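Speaker notes: two arms on one rail
Feltska shared workshop, build night talk
Daithí Ní Chonaill

Slide 1. Title. Leave it up while people sit down. Say where the spare handouts are.

Slide 2. Scope. This covers the mechanical mount, cable routing and calibration of the bench cell we call Cloto. It does not cover the control software. Goh is giving that talk in September; send software questions there.

Slide 3. Why one rail. The first version had each arm clamped to its own end of a bench. Every bump changed the distance between the bases, and the calibration was lost. Both shoulders now bolt to a single black metal rail. If the rail moves, both arms move with it and the offset between them holds. Mention that the rail sits against aluminum extrusion and that I squared the extrusion first. Doing it in the other order cost me 2 evenings.

Slide 4. Cable routing. Slow down here, most of the questions at Hosterau were on this slide. Each arm has one purple cable following the link, with slack left at the wrist and a wide loop outside the shoulder. The loop looks untidy. Tying it down tight pulls on the connector when the wrist rolls, and the fault shows up as dropped packets on the bus, so you go looking in the wrong place. Leave the loop.
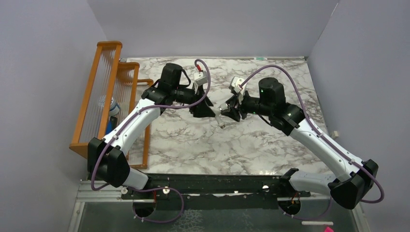 Grippers facing over the middle of the table. Purple cable loops outside each shoulder.

Slide 5. Shared volume. The space where the grippers meet is the only part of the cell where one arm can hit the other. We treat it as a keep-out zone with a lock: one arm holds the lock, the other waits outside. For handovers both may enter, at reduced speed. The speed limit is 8 mm per second. Somebody will say this is slow. It is. Replacement finger blocks are printed overnight and I would like to stop printing them.

Slide 6. Calibration. Touch-off procedure, in order:
Home both arms.
Jog the left arm to the reference point and record.
Retract the left arm fully.
Jog the right arm to the same point and record.
Solve for the base-to-base transform and write it to the config.
Repeat after any work on the shoulder bolts. Do not repeat it for a finger change, that is a tool offset and lives in a separate file.

Slide 7. Test log. 3,598 handover cycles logged as of May 30, 2026. The log restarts the motion after every 200 cycles and re-homes both arms. Without the re-home, drift in the right wrist became large enough to miss the grasp. I have not found the cause. Suspect the coupling. If anyone has seen the same thing on this type of wrist, ask them to stay afterward.

Slide 8. Open items. Strain relief where the cables go down through the panel. Better labels on the power leads. A proper stop button within reach of the front edge; the present one is on the wrong side for left-handed users.

Questions. Repeat each one into the microphone before answering. If asked about cost, the parts list is on the workshop wiki under Cloto.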